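Bowls, week two

The stacking set is finished, or finished enough that I'm moving on to cups. I wanted to write down how the bowl part went while I still remember which settings I used.

The plan was the same as for the folded cloths. I hold one gripper in each hand, do the task the way I'd like the arm to do it later, put everything back in a different arrangement and go again. No robot in the room for any of this. The arm lives at Nornau and I only get time on it in the evening, so the demonstrations happen at my own table during the day and the replay happens over there.

I tried doing it by remote control first. Nornau has a leader arm you can move by hand and the real one follows along, and it works, but I was slow with it. Picking up a bowl by the rim took me 15 seconds on a good try. With the handheld grippers it's close to the speed of just doing it. The trade is that you can make moves the arm can't reach, and you don't find that out until you play them back.

Bowls are harder than I expected. A cup you can grab around the middle. With a bowl you have to get one finger inside and one finger outside and close on the wall, and the angle matters a lot. If I come in too flat the outside finger hits the table before the inside one is deep enough. If I come in too steep the bowl tips when I lift. My first 600 takes were mostly me learning this, and I threw out nearly all of them.

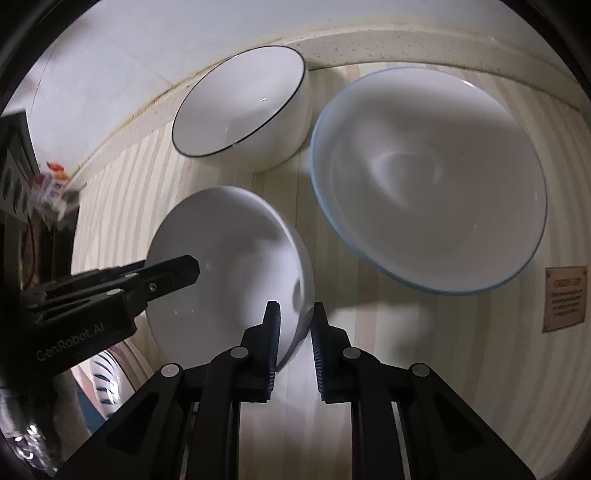 One fingertip on each side of the rim, with the second gripper over the same bowl.

What helped was using the left hand to steady. I bring the left gripper in over the bowl and leave it there while the right one settles on the rim. I don't pinch with both, which I did at the beginning and which made a mess of the data, with the two hands pulling against each other. Left waits, right closes, left backs off. Once I kept to that order the takes started to look alike.

I also stopped setting the bowls out neatly. They go down wherever, some tilted, some close together, and I start from whichever one is nearest. All of them are white inside, so glare moves around a lot depending on the light. I left the glare in. The kitchen at Nornau has worse.

The total is 3953 takes recorded and 1069 kept. I trimmed them in Neler, which still can't undo more than one cut, and trained overnight on the old machine. The first policy reached for the right bowl but closed early and pushed it along the table. I went back through the kept takes and a lot of them had me hovering with the fingers half shut. After I dropped those, it got the rim most of the time.

Stacking the second bowl is still poor. It lets go too high. I think I do that too, when I'm tired, so I'm going to redo the release part in the mornings only.

Cups start in August. I need to order new finger pads before then and ask about more arm time.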